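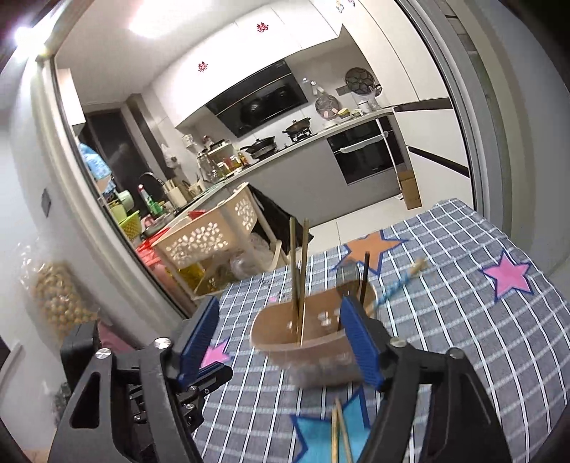
Clullside Home Desk

Getting the house through council season

Clullside votes for its town council in November, and by the middle of October most homes in Precinct 7 have a wire sign out front and a stack of glossy cards by the door. These are the household questions we get every time.

Yard signs

Push the wire stakes in after a rain, or soak the spot the night before. Forcing them into dry ground bends the legs. If you do bend one, lay it on a flat concrete step and tap it straight with a rubber mallet.

Corrugated plastic signs clean up with dish soap and a soft sponge. Skip the scouring side, which takes the ink off. For sap or bird mess, put a wet rag on it for a few minutes first.

Town rules give you seven days after the vote to get signs down. Pull the stakes straight up with both hands, knock off the dirt and stand them in a bucket until they dry. The wire can go with scrap metal at the Trusolham transfer station, but the plastic panels can't go in the curbside bin. Plenty of people keep a few panels for the garage, where they make good drip trays under paint cans and boots.

Window signs

Clear tape left on glass through a warm fall turns to gum. Warm it with a hair dryer, peel slowly from a corner, then wipe off what's left with a little cooking oil and wash the glass with soapy water. On painted trim, use painter's tape from the start. 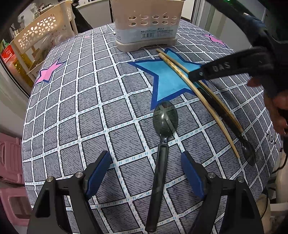
Two bamboo chopsticks and a beige utensil holder on a star-print cloth.

Mail and door hangers

Keep one shallow box for everything that comes in about the race, and put anything from the town clerk somewhere else. Ballots do get thrown out with the flyers. A magnet clip on the side of the refrigerator works fine for the clerk's envelope.

Heavy coated mailers make poor fire starters and don't break down in a compost pile. Put them in with the mixed paper. Plain newsprint voter guides can be used under mulch.

If you fill out a mail ballot at the kitchen table, wipe the table and let it dry before you open the envelope. Coffee rings and grease spots can give the scanner trouble. The clerk's office will replace a spoiled ballot if you bring it in. 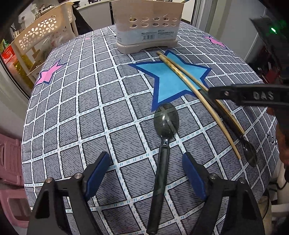 Clullside Home Desk

Having neighbors in to meet a candidate

The Lollport side of town does a lot of these, usually at 7 in the evening. Borrow folding chairs early - the Ouazzani Hall lends them out, but they go fast once the debates are on the calendar. Felt pads or old socks on the chair feet will save a wood floor.

Brew coffee a half hour ahead and hold it in a thermal jug. Left on the hot plate, it's bitter by the time the questions start. Cookies and cut fruit are plenty. Set them on a side table away from the door so the line doesn't block people coming in.

Put out pens, a sign-in sheet and a wastebasket. Move the dog's water dish.

For marker on a tabletop, try rubbing alcohol on a cotton ball, and test it underneath first. Coffee on carpet should be blotted with cold water right away, working from the outside of the spot inward.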